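Getting the Hair Things Under Control

Every household has a substance that collects in corners. In some it's dog hair. In ours it's the things that are meant to hold hair, and for most of last year I could find them anywhere except on a head: in the fruit bowl, under the car seat, around the neck of the dish soap, and once in a casserole I'd rather not discuss.

I have two daughters and a bathroom with 2 feet of counter, so I've had time to think about this. What follows is what stuck. A good deal more did not.

Start with the great dumping out

Pick a table you won't need until dinner. Put a cloth on it, preferably one with some grip, as a bead dropped on bare wood will be in the next room before you've finished saying the word. Then go around the house with a mixing bowl and collect everything. Check coat pockets. Check the bottoms of bags. Check the gearshift, where I found five hair ties stacked like quoits.

You'll want the owners present for the next part, but not for the collecting. Children who are present for the collecting will begin wearing it.

Sort in a shallow tray

I used to sort in the bowl, which is a fine way to stir things. You want something wide with a low wall, so that everything lies in one layer and you can see what you've got. The lid of a storage box works, or a tray from a stationery set, or the drip tray from a plant that has passed on. Keep it pale if you can. Dark clips vanish in a dark tray, and clear ties vanish in practically everything.

Don't fill it. A handful at a time is plenty. Decide on those, move them to where they're going, and tip in some more. 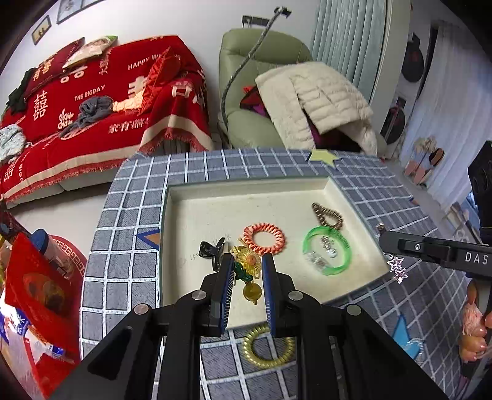 My piles are coils, claws, flat clips, fancy stuff, and the sad pile. Fancy stuff is anything with a flower, a bead or a dangling part, and it needs its own home for a practical reason: it hooks on to everything else. One beaded flower in a bag of elastics will produce, by morning, a single object the size of a plum.

The sad pile is for snapped elastics, clips with a missing spring, and one-offs whose partner is never coming back. My younger daughter argued for every item in it. We settled on a rule that she could rescue as many as she could fasten to her own hair at once, and she walked away from the table looking like a chandelier. The rest went in the trash that evening, quietly.

Coiled ties, and how to bring them back

The plastic phone-cord kind start life as a tight little doughnut and end it as something you could tow a boat with. They can be revived. Put them in a heatproof bowl, pour over hot water from the kettle, and leave them until the water is cool enough to put your hand in. They pull back in by themselves, most of the way. Lay them on a towel to dry.

A few notes from the field. Metallic ones sometimes lose their shine in the bath, so try the ugliest one first. Don't do it with anything that has glue on it. And don't use the pan you make oatmeal in, however well you plan to rinse it.

If a tie is badly stretched on one side only, work the slack around the ring with your fingers before it goes in. Otherwise you get a ring that is tight for three quarters of its length and has given up on the rest.

Getting the hair off

Nobody enjoys this. A seam ripper is the right tool: slide it under the wrapped hair, lift, and pull the strands away with tweezers. On claw clips, go after the hinge, where it winds around the spring. A drop of dish soap and an old toothbrush will take care of the grayish film that I have chosen not to research.

Where it all goes

Coils and elastics live on a carabiner hung from a hook by the mirror. I was doubtful, and I was wrong. Taking one off requires opening the clip, which slows down the kind of person who takes six.

Claws clamp along the rim of a basket. Flat clips go on a length of ribbon tacked inside the cabinet door. The fancy stuff has an old ice cube tray in the top drawer, one piece to a hole, and the tray being full means the collection is full. I've had to say this sentence more than once.

Graham Ackroyd, next door, keeps his daughter's in a fishing tackle box with the compartments labeled. It's a magnificent box. She keeps her ties on the doorknob.

Jewelry that sneaks in

Rings, bracelets and small charms will turn up in the pile, having been taken off at bath time and swept in with the rest. Take them out before you do anything with hot water. Set up a saucer for them on the windowsill, away from the sink. We lost a charm down the drain in June, and the 85 cents I'd paid for it at a yard sale did nothing to soften the mourning.

Keeping it that way

I do a round of the house with the bowl every couple of weeks, usually while something is in the oven. It takes less time than looking for one tie at ten to eight with the bus coming up the hill.

The car has its own tie now, on the gearshift, and it's not to be removed. It was gone again this morning.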